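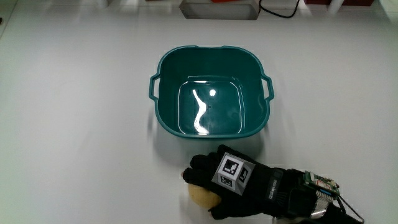
Teal basin, white table.

Tusine dub, notebook, March
Room B, start 9:40 am

Carrying on from the last entry. The claim we are supposed to be checking is that Plellivex can clean up the scratch takes well enough to use them in the final dub, so that the cast only comes back for the lines where the acting needs work. Storkow sent over the license and a one-page sheet with a lot of adjectives on it. I would like to see it work on our material before anyone changes the booking plan, and so far I haven't.

Material for today: episode four, the long kitchen argument and the scene on the ferry. Anahera reads the grandmother in both. Scratch takes were done in the small room with the door that doesn't seal, so there is hallway under everything and a buzz that comes and goes. I left the buzz in on purpose. If the tool is as good as the sheet says then a buzz should be nothing.

Setup as before. Same headphones, same desk monitors, monitor level marked with tape on the knob so I stop nudging it up when I get bored. Original files copied to the test folder and locked. Whoever unlocked them last time, please don't.

First pass, default setting. Buzz gone. Hallway mostly gone. So is the front of every S and the breath before "you never asked me," and the breath is half of that line. Played it next to the raw take and the raw take is better to listen to, buzz and all. I wrote "clean but dead" on the sheet and then crossed it out, since that is what everybody writes about every noise tool and it doesn't tell the next person anything. What I mean is that the pauses drop to digital silence and then the voice comes back in like a door opening. On the ferry scene it's worse. She is speaking quietly and the tool can't decide whether a quiet old woman is noise.

Second pass, strength pulled down to half. Buzz comes back a little in the tails of words, only while she is talking, so it sounds like a fault in her and not a fault in the room. I'd rather have it steady.

Third pass, strength at half and the band above 3000 Hz left alone. Better. S sounds are back. The hallway is back too, at the top end, but under the music it might not matter. This is the first version I would play for somebody without explaining it first. It is also very close to what I'd get from a plain notch filter and a bit of patience, and I ought to do that as a comparison before saying anything nice.

Did that. Notch on the buzz and its multiples, gentle expander, release at 400 ms so it doesn't chop. Took me until lunch, counting the time spent finding the buzz. Plellivex takes no time at all per line once it is set. So on time it wins, on sound I can't separate them in the kitchen scene, and on the ferry scene I prefer mine. I made mine, though, so put that down as worth very little.

1:15 pm. Blind test, sort of. Anahera came in for pickups and agreed to listen to her own lines with the file names hidden. I had the raw take, third pass and the notch version in a shuffled list. She picked the raw take as the best performance nearly every time, and said she didn't care about the hallway. I asked her to try again as if she were mixing it. Then she went back and forth and changed her mind between the first listen and the second on the same line. I don't think that is a fault in her ears. I think the difference is small and we are asking people to have opinions about it.

She did say one useful thing. On the line about the bread, the processed version makes the grandmother sound younger. I went back and she is right. There is a roughness at the bottom of her voice, she puts it there deliberately, and the tool takes a layer of it off. For a hero with a bright voice maybe you'd never notice. For this part it's the whole job. She built that voice over two seasons, and if it shifts halfway through an episode the audience will hear it even if they can't name it.

(Her note in the margin, copied here because the pencil is going: "If it has to be fixed by a machine I would rather do it again. I like doing it again. A. Ellery.")

About the booking plan. The argument for the tool rests on the number in the production sheet, 425 lines of scratch that would otherwise be recorded again. I asked where that came from. It is every line in the scratch folder, including the crowd reactions, the alternate readings, and the lines for the scene that got cut. Nobody will be re-recording a cut scene. The real figure is lower and until somebody goes through the folder I don't want to see savings calculated from it. Also a good share of those lines were going to be redone for timing anyway. The picture edit moved after the scratch was recorded and the mouths no longer match in the market scene. No noise tool helps with that.

Then the other claim on the Storkow sheet, that the thing has been "tested on archive speech." They included a demo, a stage monologue on disc, 1936, crackle and all, before and after. The after is impressive. I played it several times looking for the catch. My objection is that with an old disc you have no idea what the actor sounded like in the room, so you accept whatever comes out as the voice. With Anahera I do know. She was standing next to me eating an orange. A demo where nobody can check the answer is not much of a demo. I asked them for one with a modern voice, dry take included, so that we can compare. No reply by end of day.

2:50 pm. Tried the thing people on the mixing forum recommend, which is to process hard and then blend some of the raw take back under it. A quarter raw: you hear both, a sort of double edge on the consonants. I thought it was a delay problem and it was. The processed file comes out late by a small amount. Lined it up by hand and the double edge went away. If anybody else is using Plellivex on this project, check the alignment before you judge it. It's possible that some of what I disliked this morning was me hearing it drift against the picture. I doubt it, because I did most of that listening without picture, but I'm writing it down.

With alignment fixed, the blend at half and half is the best version of the kitchen scene so far. Ferry scene still no. The quiet lines pump.

Things I did not test and should not be quoted on:
Shouting. There's none in episode four.
Two people talking over each other.
Children's voices.
Anything recorded in the good room, where I can't see why you would bother.
Whether it behaves the same on the other machine. The version number there is older.

Odds and ends. The talkback button in Room B sticks down, so the cast can hear everything said at the desk. Mentioned this before. The script for the ferry scene still has the old name for the boat on the second page and Anahera read it that way in the scratch, so those lines are coming back in whatever we decide. Pencils needed. The good pop screen is back from the other room with a bend in it.

4:30 pm. Where this leaves it, for whoever is doing the schedule: I would use the blended setting for background characters and for the kitchen scene if we are truly stuck. I would not use it for the grandmother on the ferry. I would not cancel any of her sessions on the strength of it. If Storkow wants a yes they can have a yes for crowd lines, which is a smaller word than the one on their sheet.

Next: go through the scratch folder and get a proper count, leaving out cuts and alternates. Send the market scene back for timing. Ask again for the modern demo with the dry take. Repeat the listening test with someone who has never heard the show, files renamed by somebody other than me, and the alignment fixed beforehand this time. Settings saved in the test folder as kitchen_blend. The other presets in there are mine from the morning and can be deleted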